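4. Registo de animais e caixas no Gultent (versão de laboratório)

Antes de começar: ter à mão o número do protocolo aprovado e a lista de pessoas autorizadas. Sem protocolo o sistema não deixa avançar, nem vale a pena tentar.

4.1 Criar o protocolo

1. Menu Colónias > Protocolos > Novo.
2. Escrever o número tal como vem na carta de aprovação. Ex.: 2817. Sem espaços, sem barras.
3. Em "Limite de animais" pôr o total autorizado (no nosso caso 320). O Gultent bloqueia o registo ao chegar lá.
4. Responsável: Kyung-hwa Yeo. Suplente: Chae-won Ko. Os dois campos são obrigatorios.
5. Guardar.

Nota: alterações ao limite só com adenda aprovada. Anexar o PDF, máximo um ficheiro.
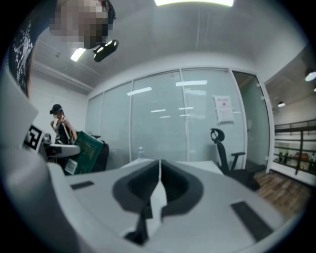 As etiquetas de caixa saem da impressora Flanex, modelo de bancada, já configurada na instalação. Código sempre na face da frente, direito e sem película por cima. O leitor Bradovance aceita alguma inclinação, mas um quadrado a preto e branco visto muito de lado, como o que está no painel branco da esquerda, é o género de ângulo a evitar na leitura das caixas. Se apitar duas vezes, não leu. Repetir.

4.2 Registar uma caixa

1. Colónias > Caixas > Adicionar.
2. Ler a etiqueta. O campo ID preenche-se sozinho.
3. Escolher espécie, linhagem, sexo, data de nascimento.
4. Indicar sala e estante. Sala 304 = quarentena, não usar para reprodução.

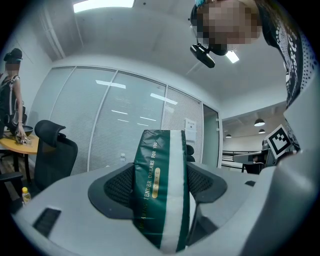 5. Confirmar número de animais por caixa. Acima do máximo da espécie aparece aviso amarelo, dá para gravar mas fica no relatório.
6. Guardar e colar a etiqueta.

CUIDADO: não reutilizar etiquetas de caixas encerradas. O histórico antigo fica agarrado à caixa nova e só o suporte da Wang consegue separar.

4.3 Transferências e baixas

Transferir: abrir a caixa, botão Mover, ler a etiqueta de destino.

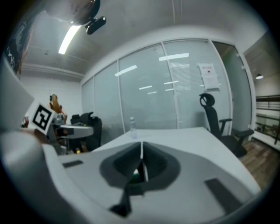 Baixa: botão Encerrar, escolher o motivo na lista, data e quem fez. O motivo "Outro" pede texto livre, mínimo 33 caracteres. Uma baixa gravada não se apaga, corrige-se com nota e a nota fica assinada com o utilizador que tem a sessão aberta, portanto sair sempre da sessão antes de passar o posto a outra pessoa.

Nota: as baixas contam para o limite do protocolo. Não libertam vagas.
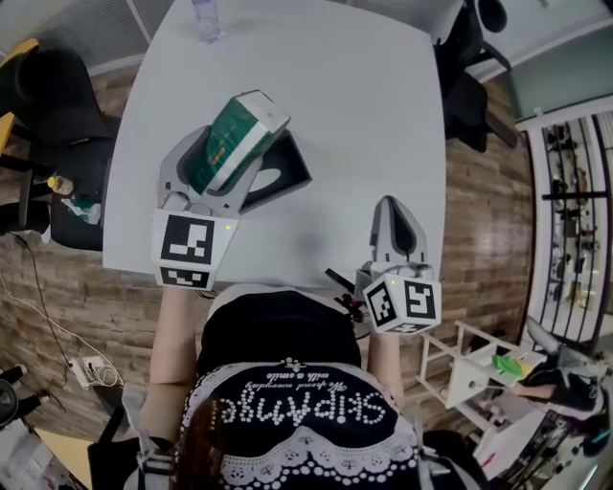 4.4 Relatório mensal

1. Relatórios > Uso de animais > Abril (ou o mês que for).
2. Verificar os avisos amarelos um a um. Justificar na coluna da direita.
3. Exportar em PDF e enviar ao responsavel do protocolo.
4. Se der o erro "período aberto", há transferências por confirmar. Voltar a 4.3.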